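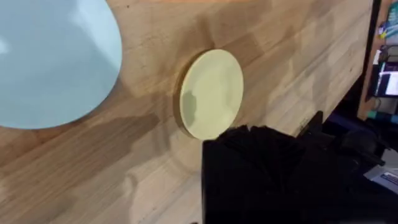 Housekeeping Theory and Practice – session 2 notes
Tutor: Carola Fuchs. Handout typed up by Finn Mühlbauer, 20 January 2023

Table setting, part one. Round pieces only, cutlery comes later.

Before you start
Wipe table along the grain, then dry cloth. Butcher-block marks easily so no wet bases left standing. Oil twice a year (June is one, Carola will say when the other is).

Spacing
Exercise uses two colours, blue and yellow, so you can tell the places apart. Leave bare wood between pieces, enough for a hand flat. Pieces must not touch or overlap. Most people set too close, then have nowhere for the glass.

Stand back and look from the front edge. From above it all looks fine, from a chair it often dosen't.

Check of the middle area: blue further left and a bit back, yellow nearer the centre. Both flat on the wood. Offset like this counts as informal – a formal setting wants them in line with the edge.
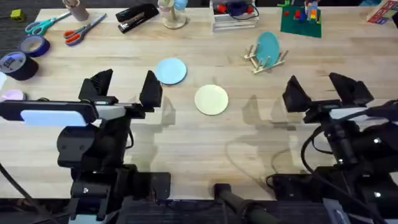 Clearing
One piece at a time, lift, don't drag. Grit under a rim scratches the finish and sanding it out is 500 grit at the very least, 600 if you have it. Selma asked about wax – ok on top of oil, not insted of it.

For next time
Sketch one formal and one informal layout, both for two people. Label colours. Pencil is fine. Jannik and Henrik missed the wiping part so please pass this on to them.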